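Madier 2 battery drain after the June update
Phones > Android > Battery and charging

dustbowl_ken
Since the June update my Madier 2 loses 19 per cent overnight in flight mode. Before that it was losing 2. The battery screen blames "System" and gives no further detail. Cache partition wiped, no change. Has anyone found the cause?

pornano_owner
Same update, same phone, no drain here. Which storage version do you have? The larger one shipped with a different modem firmware.

dustbowl_ken
The smaller one. But the modem shouldn't matter in flight mode.

halfduplex
It can. Flight mode turns the radio off, but the modem process stays loaded, and if it holds a wakelock the processor never reaches deep sleep. Plug it into a computer, run a battery stats dump and look at the partial wakelocks.

dustbowl_ken
Done. Top entry is the fingerprint service. 1,417 wakeups between midnight and 7 am. Modem is well down the list.

halfduplex
Then I was wrong about the modem. Do you have a screen protector on?

dustbowl_ken
Yes, a Dustska glass one. It's been on for months and the drain only started with the update.

Salgado_fan
Factory reset. Every major update needs one. I do it each time and never have problems.

halfduplex
A reset won't change how the sensor driver behaves. The update raised the touch sensitivity for the under-screen reader, and with thick glass over it the thing may be polling for a finger that isn't there. Turn off "Show fingerprint icon when screen is off" and leave it one night. If the count drops, you have the cause.

Salgado_fan
Or it's leftover app data, which a reset clears. You can't rule that out from one log.

pornano_owner
You can't rule it in either. He'd lose an evening setting the phone up again. The toggle takes seconds and can be put back.

dustbowl_ken
Toggle off last night. Lost 3 per cent, and the fingerprint service isn't in the top ten any more. I've left the protector on for now so that only one thing changed. Will try it the other way round tonight.
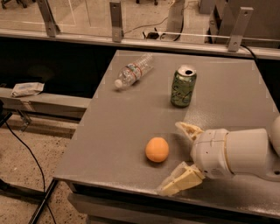
Clementina Cardoso
Mine did this with no protector at all, so I don't think the glass is the whole story. Battery is the standard 2,000 cycle one, health reads as good. Same toggle fixed it.

halfduplex
Useful. That points at the driver, with the glass making it worse at most. Which build number are you both on?

Clementina Cardoso
The one ending in 19.

dustbowl_ken
Same. I'll report it to Madier with the log attached and post the ticket number when I get one.

Salgado_fan
Still think you should reset it.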